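From: Inese Krūmiņa
To: Prurkemcombe Neighbors list
Subject: Re: Rents along Cliveo Street

On Tuesday Piret Krūmiņa wrote:

> Has anyone else had a renewal letter yet? Mine goes up $400 a month
> starting in September, and the bakery downstairs says theirs is worse.
> Is this the new bus line or are we just unlucky?

Hi Piret, and hello everybody,

Oh, I'm so sorry, that is a horrible letter to open! Ours came last week and it was $100, so I suppose I should keep quiet, but we have been in the building 11 years and I think the landlord has gone a bit soft on us.

I do blame the bus, partly. When we moved here you could walk the whole length of Cliveo and meet one person and a dog, and now there are two coffee places before you even get to the old Jernach warehouse (which is going to be apartments, six floors of them, if the sign on the fence is still right). I like the coffee, I'll admit it. I just wish the people who were here for the quiet years could stay for the nice ones. 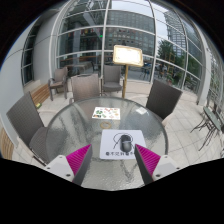

Anyway, before you sign, do call the Adomaitis office and ask for the two-year lease. They don't mention it in the letter, but my downstairs neighbor asked and got a smaller increase that way. Ask them to put it in writing, and be sweet about it, they're not bad people over there.

And if you do end up looking, try the blocks behind the school first. Come by any evening after 6 and we'll go through the listings together, I'll make soup.

Warmly,
Inese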